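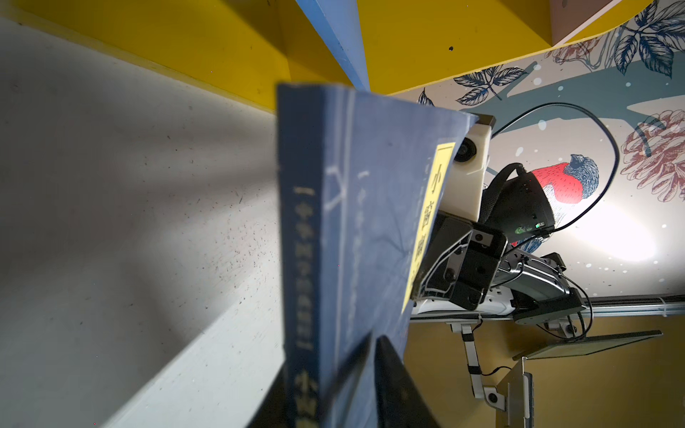 Progress Report on the Book-Handling Cell, Second Reporting Period

To the program office at Stullska, from Maribeth Espiritu, Prillska Reading Room Project

Dear friends,

Thank you again for your patience with the late start, and for the kind note that came with the second payment. I promised that this report would be mostly about the upkeep of the cell, as your reviewers asked for more on that side and less on the catalog, so I have tried to stay with the machine and keep my enthusiasm for the books themselves under control. I won't entirely manage it.

Where we are

The cell is working through the shelving tasks again after the January pause. In this period we ran 2334 handling attempts, each one a book taken from or returned to the shelf with both arms, and 2282 of them finished without a person stepping in. The other 52 are written up in the log, and I have read every entry (some of them twice, with a cup of tea). Most come down to the same two causes, slipping on cloth covers and a cable catching, and both are dealt with below.

Setting up the two arms

The heavier hardcovers are still the real test. A dark blue volume with a cloth-like cover with a long yellow label has become our usual check book, and we bring it out every time something on the cell has been touched. It is already a little scuffed, so I worry about it less than I would about others, and the large Chinese characters on the label make it easy to see at a glance which way up the book has ended its trip. One arm takes it low down while the other holds the side edge near the label, and the book has to stay tilted between them without sliding.

Getting that grip right took longer than I had budgeted for. The fingers had been closing a touch too early on the second arm, which pushed the book over toward the first one and left the first arm to do most of the holding. We have now reset the closing point on both grippers, and we do it in the same order each time: first arm alone, second arm alone, then the two together with the check book. It adds a bit to the morning, but the arms no longer argue with each other over who has the book.

Looking after the cameras and cables

The camera on the second arm sits in a white 3D-printed housing just above the gripper, which puts it very close to whatever is being held. The first housing we printed had worked loose on its screws by the end of the last period, and every small shift meant going through the camera alignment again. The replacement has thicker walls around the screw holes and has not needed tightening so far. We have a spare printed and sitting in the drawer, which lets me sleep better.

Cables have been the more stubborn trouble. The black cable on the second arm needs a generous loop so the wrist can turn fully, but with too much slack it wanders into the path of the shelf. We shortened it, found that was too short, and let some back out again - I am told this is quite normal. The ties along the arm are now checked before the first run and once more after lunch, and any tie that can be turned with a fingertip is cut off and replaced.

Keeping the shelf clean

I had not expected to write to you about dust, but it deserves its own paragraph. The white shelf boards show every speck, and the old bindings shed more than we guessed. Grit on the finger pads was behind a good share of the slips on cloth covers. We now wipe the boards and the pads after every 40 books, with a dry cloth for the pads, and the slipping has dropped off a great deal.

We also get strong light across the boards at certain hours, with bright streaks and glare on the wallpaper behind the shelves. The wallpaper is lovely (there is a red-breasted bird on it that visiting children always find before they find the robot) and I would be sorry to cover it, so for now we are trying a blind.

Spending

Replacement pads and the new cable came from Rostami, and the bill came to 400 dollars, which is within the parts line. The service visit from Jerkis has been moved into the next period and nothing has been charged for it yet.

What comes next

Before the next report we plan to finish the Jerkis service on both arms, try a softer pad on the thinner volumes, and write the daily checks up as one page that a new helper can follow. Nearly everything on that page exists already in my own handwriting, which I am afraid is part of the problem. I would also like to ask whether the small amount left over in the travel line could be moved to spare parts. A second spare cable would be my first choice.

With warm thanks,
Maribeth Espiritu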